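The gauge at Nidstead read 276 millimetres when Maxine Goodwin reached it in March. The log said 300. She tapped the glass, wrote down the lower figure and initialled it.

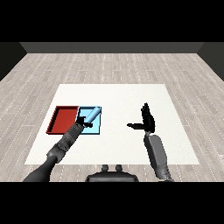
Hemi Faulkner had kept the log for 4 years, always in pencil. Every entry for the winter was 300 – same hand, same slope to the three. She turned back to autumn and found the first one.

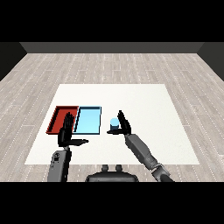
Who had read the gauge since autumn? Hemi had signed for it, but the padlock on the hut was rusted shut and she had needed bolt cutters to get in.

She put the log in her bag and walked down to the sluice to find him.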